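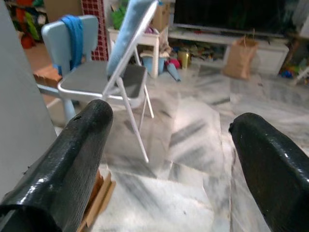 2025년 6월 10일 (화)

Torkport 방문자센터 길 안내문 수정 작업. 5월판은 역에서 걸어오는 길만 있고 차로 오는 길이 빠져 있었음.

오전에 Abundio Salinas와 차로 두 번 돌아봄. Ninh 쪽에서 올 때는 263번 도로를 타고 오다가 Brusteck 교차로에서 우회전. 표지판이 교차로를 지나서야 보여서 첫 번째는 그냥 지나침. 안내문에 "주유소 다음 신호"라고 적기로 함. 우회전 후 입구까지 900 m, 중간에 갈림길 없음.

Flestura 방면은 6번 출구로 나오면 됨. 기존 초안에는 2번 출구로 되어 있었는데 옛 지도를 보고 쓴 것 같음. 고쳤음.

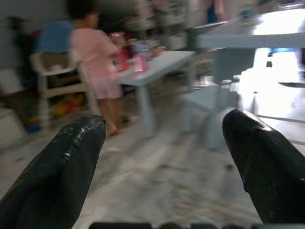
회색 타일 바닥, 탁자 쪽을 보고 선 아이.

버스 편은 아직 못 정함. 정류장 이름이 시간표와 현장 표지에서 서로 다름. Abundio가 운수회사에 전화했는데 담당자 부재, 내일 다시 걸기로.

주차장 입구 문구는 "매표소 왼쪽"으로 통일. 단체 버스는 뒤편 주차장이라 줄을 따로 뺌. 영문판은 도로 번호만 먼저 고치고 나머지는 버스 건 확인 후에.

남은 일: 약도 축척 다시 그리기, 교차로 표지판 위치 건 도로과에 문의.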